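Rest Days and Serve Reception in a School Volleyball League

Student project report, Sports Studies
Submitted April 28, 2019

1. Background

The girls' league run from Basetau plays its regular season on a fixed list of dates, but the gaps between matches are uneven. A school may have a full week off before one match and a single day before the next. Coaches in the league often blame a poor result on a short gap. The question for this project was whether a short gap shows up in one measurable part of the game, serve reception, before it shows up in the result.

Serve reception was chosen over attack for a practical reason. Every rally begins with a serve, and the first contact is easy to grade from the side of the court. Attack figures depend on the setter, the block and the choice of play, and would have needed a second scorer.

2. Matches and data

The sample is 11 matches played by the Peren and Jidislow school teams. Matches in which either team used a substitute libero for a full set were left out. The total number of receptions graded was 664. Of these, 489 came after a gap of three days or more and the rest after a shorter gap, which we call a short rest.

Each reception was graded on a four-point scale:

3 = ball reaches the setter, all attack options open
2 = ball playable, middle attack not available
1 = ball kept up, only a high ball to the outside or a free ball over the net
0 = ace or reception error

Serves that went out or into the net were not graded. A serve that touched the tape and dropped in was graded in the normal way. Where the first contact went straight back over the net, the grade was 1 if play continued and 0 if the other side scored at once.

3. Method

Grades were entered on paper at the match and typed up the same evening. The sheet used was the Bundgaard reception form with the rotation column added by hand. For each match we worked out the mean grade per set, and then compared short-rest matches with the others for the same team. The two teams were never pooled, as Jidislow faced stronger servers in the second half of the season.

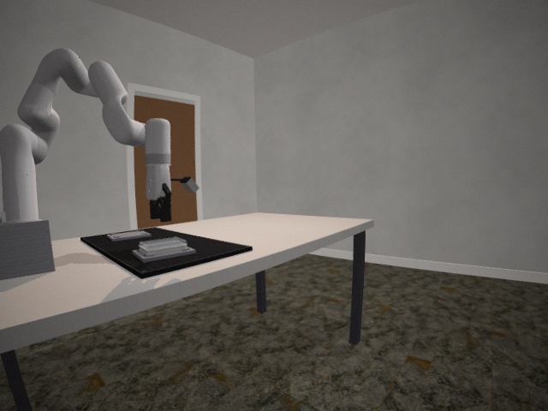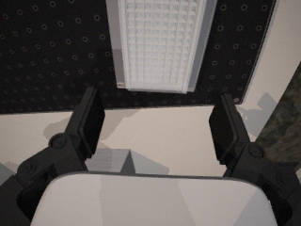 Type of serve was recorded as float, jump or underarm. Float serves made up most of the sample for both teams. Underarm serves were graded but taken out of the main comparison, because nearly all of them were received well whatever the rest period.

4. Results

For Peren, the mean grade after a short rest was lower than after a long one, but the difference lay almost wholly in the final set. Opening sets were level. For Jidislow, no clear difference was found in any set. Their two weakest reception matches in February both followed a long gap.

Errors graded 0 did not rise after a short rest for either team. What changed for Peren was the share of 3s that became 2s. The ball was still playable, but the setter was moved off the net and the middle attack was lost.

Rotation mattered more than rest. Both teams received worst with their main outside hitter in the back row on the left, and opposing servers aimed there more often as a match went on.

5. Sources of error

The grades were given by one person and were not checked against video. The line between a 2 and a 3 is a matter of judgement, and it was harder to hold to late in a long match. The scorer also knew the rest period beforehand.

Travel was not recorded. Jidislow had longer journeys to away matches, and a long bus ride after a full week off may cost as much as a short gap. Hall size and lighting also varied, which affects how early a float serve can be read.

6. Further work

A second season should use two scorers, with the rest period hidden from at least one of them. Travel time should be added to the form. The rotation figures are worth a study of their own, with the target zone of each serve marked on a court diagram so that serving tactics can be separated from reception errors.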